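Tested: the Drulow two-finger gripper
Sorting toys from a wire basket, and a stop that came too late
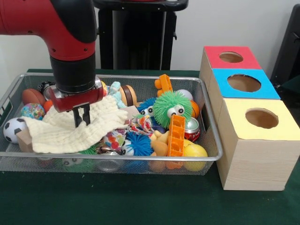
Issue 20, page 7

Majimbun sells the Drulow as a bolt-on gripper for small arms, with force sensing in both fingers. Ours cost $3,397 with the mounting collar and cable. Fitriani Chong and I ran it on mixed toys, picking from a mesh basket into boxes with holed tops.

On solid items it did well. Balls and wooden blocks came up cleanly, and the spiky rubber toys were easier than we expected. Grip force is set in plain menus and the fingers come off with a hex key.

Cloth is where it went wrong. With a waffle-weave cloth over part of the load, the fingers would press down through the fabric and close on a fold plus the wire underneath. The controller read that as a good grasp and started to lift. On Friday the whole basket rose off the table and swung before the overload trip cut in, nearly 2 seconds after the force reading had gone past our limit. Fitriani hit the emergency stop at the same moment. The left finger was bent and one pad had torn.

The log showed the limit is ignored during the first part of any lift. Page 20 of the manual mentions this in a footnote. Mireille Nasrallah at Majimbun's service desk confirmed it and sent a firmware update, which shortens the delay but doesn't remove it. She also replaced the finger at no charge.

Until that's fixed, keep hands well away while it's lifting, clamp the basket down and set a slow lift speed. For rigid parts I'd still buy it. For fabric, the older Trunton is weaker but lets go when it should.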